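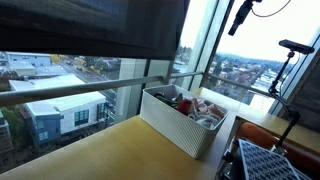 Lost Cloth Drive Opens in June on the Fourth Floor

Drernside | Community | Housing | Schools | Events | Letters

DRERNSIDE – Tenants of the Pumphrey building have until the end of June to bring in clean towels, sheets, shirts and other household fabric for sorting at the window desks on the fourth floor. The drive is run by Tarero, a textile reuse shop on the ground floor of the same building, and is open to anyone in the neighborhood.

Last year's drive brought in 3,534 pieces. Most of them went out again as bedding, cleaning cloths or quilt fabric. Items too worn for any of those uses were baled and sent to the Kekau fiber mill, where they are shredded for padding.

Pendo Kariuki, who manages the shop, said the sorting was moved upstairs this year for the daylight. The ground floor has only ceiling lights, and last year a number of navy pieces ended up in the black stack.

"You can't tell a stain from a shadow down there," Kariuki said. "Upstairs you hold it to the window and you know."

Donations are tipped into small open baskets and worked through one basket at a time at the wooden desk by the glass. A basket seldom holds fabric alone. Pink and gray cloth may be bunched in together with whatever else was in the drawer it came from, and the first job is to lift out anything that isn't fabric. Cords, keys, toys and scissors have all turned up in past years. They go on a shelf by the elevator and are kept for 55 days in case the owner comes back.

After that, the pieces are spread out flat one by one, checked on both sides and folded. Sorters use four stacks: solids, prints and checks, white goods, and worn. Stretch fabrics are set aside in a bag of their own, as quilters don't want them and they leave lint when used as rags.

Oddur Bisgaard has sorted at the last two drives and said checked cotton goes fastest once it reaches the shop. Pale checks are popular for napkins and for the backs of baby quilts. Plain dark cloth is slower to sell but is the first choice for aprons and chair covers.

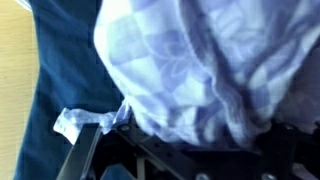

Checks also take longer to fold, he said, if they are going to be folded properly. He lines up the pattern at one corner and works outward from there, so that the fabric can be cut along the squares later without being ironed again.

"Some people just roll them," Bisgaard said. "We get those back on the table."

The shop is asking for cotton and linen above all. Fleece, pillows, rugs and anything with a foam backing can't be taken. Clothes are accepted with buttons and zippers in place, and the shop will remove them. Everything should be washed and fully dry when it is dropped off. A damp bag last year spoiled the two bags under it, and staff will now open each bag at the door before it goes up.

Money from sales pays for the mending bench at the shop, where residents can use a sewing machine free of charge. Tarero put $500 from the last drive toward a second machine, a heavier one that can handle denim and canvas. Nayeli Solís, who teaches the evening mending class, said it is booked most nights and that a sign-up sheet now hangs next to it.

The class will go on as usual during the drive. It meets at 6:30 p.m. in the back of the shop and covers patches, hems and darning. Beginners are welcome, and scrap fabric from the worn stack is there to practice on.

Bags can be left at the shop counter between 10 a.m. and 6 p.m. Residents with more than 2 full bags are asked to call ahead – the elevator is shared with the offices on the upper floors and is busy around noon. Pickup from home is available for older residents and can be arranged by phone with Gilberto Mosquera at the building's front desk.

Sorting shifts run two hours, mornings and afternoons. No experience is needed, and gloves are provided for those who want them. Sign-up is at the shop counter.

Finished stacks will go on sale in the shop as they are ready, priced by weight. Quilt bundles will be held back and sold together after the drive closes.

Reporting by Mwajuma Mrema

Contact the newsroom | © Drernside Community News | Back to top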